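Cirngate Mill Fires

The Cirngate mill fires were a run of fires at disused textile mills and warehouses in and near the town of Cirngate. They are usually described as the work of a single arsonist. The claim rests on thinner evidence than most accounts let on. No one was ever convicted, and of the 28 fires commonly placed in the series, only three were classed as deliberate by the investigators who examined the sites.

Background

Cirngate lost most of its spinning and weaving trade over two decades, leaving large brick buildings with oil-soaked timber floors, poor locks and no working sprinklers. Buildings of this kind burn easily and often. Small fires set by trespassers for warmth, faulty temporary wiring and sparks from scrap cutting had all been recorded at the mills before the series is supposed to have begun. The town fire department kept a paper log of calls but did not separate vacant buildings from occupied ones, so there is no reliable figure for how many mill fires would have been normal in any given year. Later writers have tended to treat the normal number as zero.

The fires

The first fire generally included is the one at Plorncombe Warehouse, a four-story building used to store carpet backing. It burned through a single night in October and the roof fell in before dawn. The cause was entered as undetermined. It was moved into the series only later, when a local paper printed a map of fires under a headline announcing a "mill burner." The map used the same symbol for a building destroyed and for a scorched door.

Two of the three fires ruled deliberate took place at the Ibarra dye works, a few weeks apart. In both, samples taken from the floor near the loading bay tested positive for a petroleum product. Dye works used solvents heavily, and the report on the second fire says so, but it also notes pour patterns leading away from the storage area. The third was at the Gralia sheds, where an unburned container of fuel was recovered beside a stairwell. These findings hold up reasonably well. The link between Ibarra and Gralia is weaker – different fuel, different time of night, different point of entry.

The other 25 fires range from total losses to trash fires put out with a single hose. Several have no surviving report at all and are known only from the call log, which gives an address and a time.

Investigation

A joint inquiry by police and the fire marshal's office took 328 statements. Its summary refers to "a consistent method," a phrase that has been quoted in nearly every later account. The summary does not say what the method was. The files behind it show a mix of findings, and in most cases the investigator left the cause open.

Part of the difficulty lies in the standards of the time. Crazed glass, deep charring and spalled concrete were widely read as signs that an accelerant had been used. Later burn tests showed that all three can appear in accidental fires, in particular where a room has reached flashover. At least some of the suspicions noted in the Cirngate files depend on these signs and on little else.

A man was questioned twice and released. His name has appeared in online lists of serial arsonists, although he was never charged and was out of the state on the night of the second Ibarra fire.

Losses and insurance

The total loss is often given as $55 million. The figure seems to come from adding up the amounts claimed by owners, and several of those claims were reduced or withdrawn. Owner-set fires were discussed in the press and looked into by insurers, but none was proved. Writers who reject the lone arsonist sometimes put forward a ring of owners in his place, with no better support.

Later assessment

Adelmo Farina went back over the surviving reports and concluded that the series as usually listed cannot be defended. He accepted the three deliberate fires, considered four more to be suspicious, and argued that the rest should be recorded as undetermined. His review has been criticized for leaving out witness statements, which he held were mostly taken after the newspaper map had been published.

The town's own history page still gives the number as 28 and refers to the arsonist in the singular. 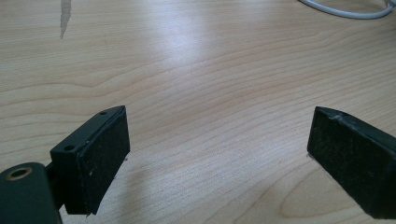 Farina's review gets too easy a ride in this article. Leaving out the statements because people had seen the map only works if you check the dates, and the ones about the Gralia sheds were taken before it ran. I would keep his three but I wouldn't lean on the four "suspicious" ones either, as he never sets out what put them above the others.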